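Ticket 1670: socket by the toaster oven keeps tripping
Opened 2022-08-10 by Mairéad Brophy, Bustden kitchen
Status: open

Hello all! I love this kitchen and I'd love to get the back counter sorted. The socket cuts out whenever the toaster and the toaster oven are on together. It happened 5 times this week, always in the middle of breakfast.

What I've tried so far:

1. Toaster oven on its own, full heat. Ran beautifully, no trip at all!

2. Both on at once. Tripped before the toast was up. They stand side by side at the back, behind the big chopping board with the pale stripe, and the cereal tub is on the right by the green bucket.
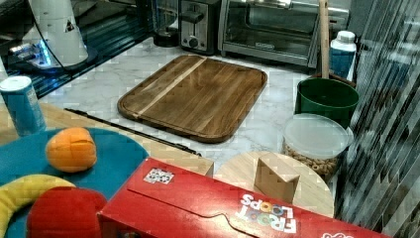
3. Toaster moved to the socket by the door. No trip, and lovely toast, but it's a long walk with a hot plate.

Adding up the labels, I get more than 3000 watts for the pair, which seems a lot for one old socket. I'd be so pleased to have a second one fitted! I'll clear the counter and the wooden table for whoever comes, including the Froot Loops box and the toy fruit on the blue mat, so there's space for tools.

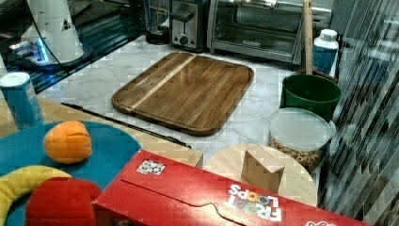 Matos: Thanks, very clear. Please leave the toaster by the door for now and don't use an extension lead. A second socket on the same circuit may not cure it, so I'll check the wiring in the cupboard first and then price the job.

Mairéad Brophy: Brilliant, thank you! Toaster stays by the door, and the cupboard is unlocked.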